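<!-- -->4.2 离任移交:清单写了什么,没写什么

(接 4.1。编码表见附录,这里不重复。初稿,二月改过一遍,引文格式还没统一。)

先说数据。两个市镇,Woketham 和 Skurard,都是换届后的移交清单。抽样 1,000 条。条目单位按清单原行,不按箱、不按卷。有一行写了半页纸的,也算一条;有一行只写“杂”的,也算一条。这个口径审稿人会问,先摆在这里:按箱算的话,Skurard 那边会显得整齐得多,因为他们的箱子标签是秘书处统一打的,里面怎么样是另一回事。

制度背景很短。两地规程都要求离任官员在卸任后 60 天内把任期内形成的公文、函件、会议记录交回档案室,附清单,双方签字。规程没说清单要细到什么程度。Woketham 的规程里有一句“足以识别”,没有定义。Skurard 连这一句也没有,只有一张空白表,四栏:序号、名称、日期、备注。备注栏几乎没人填。填了的多半是“同上”。

这个空当就是本节要谈的。现有文献(第 2 节)多半关心交没交、晚没晚、有没有带走不该带走的。问责报道也是这个路子:哪间办公室里又找出一批,什么时候知道的,谁先通知谁。都重要。但清单本身写成什么样,很少有人当回事。我们的看法是,很多后来被叫做“遗失”的东西,移交时其实在场,签字的人也看见了箱子,只是清单上没有一个能对得上它的词。

**三类写法**

编码时把条目分成三类。分类是归纳出来的,先各自读,再对。

第一类,类名条目。“函件”“材料”“会议资料”“其他”。只说属于哪一种东西。好处是快,离任前一天下午能写完一整柜。坏处不用说。Woketham 前任办公室的清单里连续多行都是“往来函件”,日期栏写任期起止,也就是说等于没写日期。

第二类,来源条目。写了从哪来或给谁的:“财政科来文”“致港务方面复函”。能缩小范围,但同一来源在任期内可能来过许多次文,缩到哪里算哪里。

第三类,特征条目。写了能把这一件和旁边那一件分开的东西:文号、首页标题、有没有附图、有无手写批注、装订方式、缺页。这类最少,而且分布很怪,集中在少数经手人身上。同一个办公室,同一周,两个人登计,一个全是类名,一个全是特征。和职级没看出关系。和在岗年限也没看出关系。访谈里有人提到以前在法院书记室干过,这可能是个解释,样本太小,不展开。

三类之间有模糊地带。“财政科关于桥梁维修的来文(附图)”算哪类?我们算第三类,理由是“附图”可以用来核对。Illia Romaniuk 起初不同意,认为没有文号就不该算。争了一阵,最后定的规则是:只要一个没见过这批文件的人,能凭这一行从箱里挑出唯一一件,就算特征条目。挑出两件,不算。规则写进了编码手册,之前编过的全部重编。

**谁在写**

规程默认写清单的人是离任官员本人。实际不是。两地都是办公室文员、临时抽调的人、有时是接任一方先派来的人。官员最后签字。访谈对象(Woketham,行政岗)的原话:

> “他签的时候没翻。我也没指望他翻。我就希望他别问我第三箱是什么,因为第三箱我是从窗台上收下来的,什么都有。”

这种话不止一个人说。物理位置在这里起的作用比我们预想的大。放在文件柜里的,写得好;放在别处的——会客室、茶水间旁边的架子、车里、家里书房——写得差,或者干脆并成一行。原因可能很简单,柜里的文件本来就有卷名,照抄即可;别处的没有现成的名字,要自己想。想名字是要时间的,而移交那几天最缺的就是时间。

这里也牵出一个定义问题:什么叫“办公室”。Skurard 规程用“办公场所”,Woketham 用“履职地点”。后者宽,按字面,官员在自家餐桌上改过的讲稿也在内。实际执行时两地都按“挂牌的房间”理解。没挂牌的地方,没人去收,也没人说不用收。访谈中有一位前任副职提到,她离任后很久还在自己租的小套间里翻到会议材料,夹在私人账单中间,自己送回去的。档案室收了,没补清单,因为表格上没有“补交”这一栏。

图 1. 浅色褶帘、灰色斑点台面与盆栽。

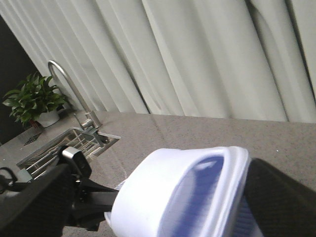
补交的文件在两地算不算逾期移交?

按现行规程算逾期,但两地都没有对应的登记手续,所以多数既没有记为逾期,也没有记为收到。

这个回答听着别扭,却是档案室给我们的书面答复的意思(Woketham 来函;Skurard 口头,电话里讲的,事后没有肯写下来)。后果有几层。一层是统计上的:逾期率被压低,公开报告里看到的是签字日期,签字日期当然都在期限内。另一层是激励上的:主动送回来的人什么凭据也拿不到,万一日后有人追问,反倒说不清自己什么时候交的、交了哪些。那位前任副职后来自己写了一张便条,请收件的人签名,便条现在还在她手里。档案室没有副本。

还有一层,和密级有关。两地市镇层级几乎没有正式定密的文件,但有“限内部”章。盖了章的文件按理走单独的交接,由专人当面清点。补交的那些里面有没有盖章的?不知道。没有清单就没法回头查。我们问过,得到的答复是“应该没有”。这里只能照录。

**系统能补多少**

Wimov 是 Woketham 前年开始用的登记系统,扫码,自动生成序号和时间。供应商 Khương 给的培训材料里,重点是速度:一箱贴一个码,扫一下,进库。名称栏必填,但可以从下拉菜单选。下拉菜单的第一项是“一般文件”。

结果可以猜到。上线之后类名条目的比例上升,特征条目下降。序号和时间倒是漂亮,每条都有。清单第一次做到了没有空格。从管理者角度看这是进步,年度报告里也是这么写的。从事后要找一件东西的人的角度看,能检索的字变少了。以前有人手写“蓝皮,缺封底”,现在是“一般文件”加一串数字。

公平起见:Wimov 有自由文本栏,折叠在第二页,要点开。我们看过后台,用过这一栏的人就是前面说的那少数几个,写特征条目的还是他们。换了系统没换人。Khương 方面对我们的提问回复得很快,说可以把自由文本栏放到第一页,客户没提过这个要求。客户(市镇秘书处)说不知道有这一栏。

Skurard 没有系统,纸表加电子表格。特征条目比例反而略高。不要过度解读,Skurard 抽样里有一位经手人写得特别细,拿掉此人,两地差不多。敏感性检验放附录。

**“足以识别”能不能操作化**

规程里那四个字,我们试着给一个可执行的版本。思路同编码规则:换一个人来,能不能凭这一行挑对。做了个小测试。档案室同意我们用已公开的旧文件,混装,给不熟悉的人清单行,让他们去箱里拿。类名条目基本靠运气。来源条目好一些,同一来源多件时仍然乱拿。特征条目几乎都对,错的那些是登记时就写错了文号。

测试之前先用非文件的物品练过手,为的是让参与者明白规则,不必先学公文格式。练习不计入结果。

图 2. 白色凉拖,灰色斑点台面。
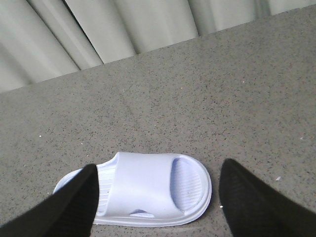 清单行该写多细,争议主要在成本。档案室的担心是,要求写特征,文员会写成小作文,移交期限更守不住。我们的观察是用不着很长。以图 2 为例,登记成“鞋”是类名;写“白色凉拖,宽带横过鞋面,鞋床近跟处有细密平行纹”,多出来的就是一行字,混在一堆鞋里也有了能比对的地方。公文同理,“财政科来文”后面加文号和“末页有铅笔批注”,多花的时间以秒计。难的是让人养成看一眼再写的习惯,这个规程管不了,培训也许能管一点。另外要防一种偏差:写特征的人容易挑显眼的写,而显眼的未必能区分。一整柜文件都是白封面,写“白封面”等于没写。测试里有一行正是这样,三个人拿了三件不同的。

所以我们建议的措辞是“以同箱其他文件为参照,写明至少一项可资区别的特征”。参照物是同箱,不是全世界。这句给 Woketham 秘书处看过,对方觉得“可资区别”太文,怕下面的人看不懂。改成“写一个同箱别的文件没有的地方”。难看,但试用的人都懂了。正式文本用哪个,截稿时没定。

**签字的含义**

还有签字。两地表格底部都有双签栏,移交人、接收人。签的是什么?访谈下来至少有几种理解。签“箱子到了”。签“清单我看过”。签“清单与实物相符”。官员一般以为是第一种,档案室对外口径是第三种,实际做的介于一二之间。没人开箱逐件核。Woketham 的接收人说得直:开箱核对要占一整间房,没有房。

一旦出事,这个差别马上变得要紧。前任说我交了,有签字为证;现任说清单上没有这一件;档案室说我们签收的是箱子。三方都没说谎。本地报纸写过一次类似的纠纷(Skurard,涉及一份租约),标题用的是“失踪”,文件后来在另一箱里找到,那箱的清单行是“杂”。更正登在内页。前任此时已经不在当地,没有再发声明。我们重读了当时的议会问答记录,各党派的发言者都在问谁负责,没有人问那一行为什么写“杂”。这一点在第 5 节讨论政党竞争时还要用到。

一种可能的改法是把双签拆开:到箱签一次,抽核后再签一次。抽多少件可以商量,哪怕每箱抽一件也比没有强。抽核的人照清单行去拿,拿不到唯一一件,退回重写那一行。退回的只是那一行,不退整箱,不影响期限。Illia Romaniuk 认为这会让接收方有了卡人的手段,尤其在政党轮替的时候,新来的一方可以靠反复退回制造前任“没交清”的印象。这个担心有道理。我们没有数据反驳。可以加一条,退回须写明挑出了哪几件、为何不能区分,同时抄送前任。这样退回本身也留下记录。

**家中与随身**

前面提到“履职地点”。补几句。两地都没有问过离任者:除了挂牌的房间,您还在哪里处理过公文?一个问题而已。我们在访谈里问了,回答相当配合,甚至有点如释重负。车里,父母家,某次开会住的旅馆(行李箱夹层),借用的邻镇办公室。说出来的时候自己也在想。有一位说到一半停下来,说要回去看一下阳台柜子。

这个问题如果放进移交表,要写在哪里有讲究。写成“是否在其他地点存有公文”,大家都答否,因为像在审问。我们试过的写法是“任期内曾在哪些地点阅看或修改公文(可多填)”,问地点,不问有没有留下。填的人多。填完之后自己会去找。样本小,是便利样本,且都是愿意受访的人,这几点限制照写。

密级文件在国家层级有完全不同的程序,这里不类推。只说一点共通的:地点清单应当先于文件清单。先知道要去哪些地方看,再谈看到了什么、怎么写。目前两地顺序是反的,先发文件表,表交上来就视为完毕,之后从别处冒出来的都成了意外。

**限制**

抽样只含纸质及有纸质副本的文件。电子邮件、聊天软件一概不在内,这是很大一块,留给别人做,或者我们以后做。两名编码者里有一名参与过规则起草,有污染的可能;重编时换了顺序,没换人。访谈对象偏行政岗,签字的官员愿意谈的少。Woketham 的材料比 Skurard 多,行文里难免多引,不代表 Woketham 问题更重。

Wimov 的后台数据是秘书处导出后给我们的,没有直接权限。导出里有一段时间戳全相同,问过,说是补录。已剔除,剔除前后结论一致。

补交没有登记这件事,Woketham 秘书处看过本节草稿后来信说会在下一版表格里加一栏。加在哪里、何时启用,来信没提。Skurard 尚未回复。4.3 转入公开申请一侧,看申请人拿着这样的清单能问到什么。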